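Operators wanted, student robot project

Cotness Robot Club is looking for people to drive two arms at one table. Beginners fine. The task this term is called Amo: small household jobs done with both grippers, refill bottles, plug-in things, a power strip on the wall. Fiddly work.

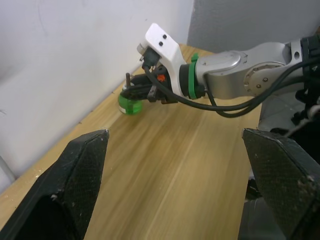 COTNESS, March

We need 40 recorded hours from new operators before the Clistska meet. Sessions run from 4 pm, two people per table, swap when your hands get tired. You'll learn to grip, hand over from left to right, and reset the table for the next try. Bring a snack, the machine in the hall is broken agian.

Who can apply: any student, any major. No coding needed for driving. If you do code, say so, we want two people on the Xu scripts that sort the tries into good and bad. Roughly 700 sorted so far, long way to go to 2,000.

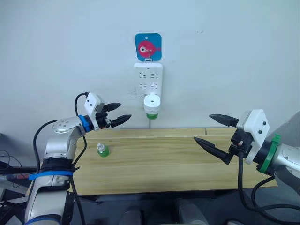 Patience matters more than speed. Some tries take forever and get thrown out anyway, fine, log it and go again. Must be ok with tidying cables at the end.

Unpaid, sorry. Club credit counts though, and drivers get first pick for the meet team.

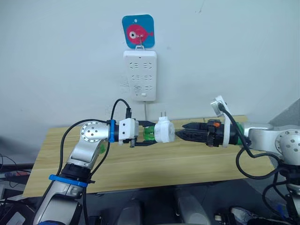 Page last changed: March, 9:40 pm

To apply: short note to Fiachra Phelan, room 41, or leave it in the club tray. Say which afternoons your free and if you've used a gripper before. No résumé please.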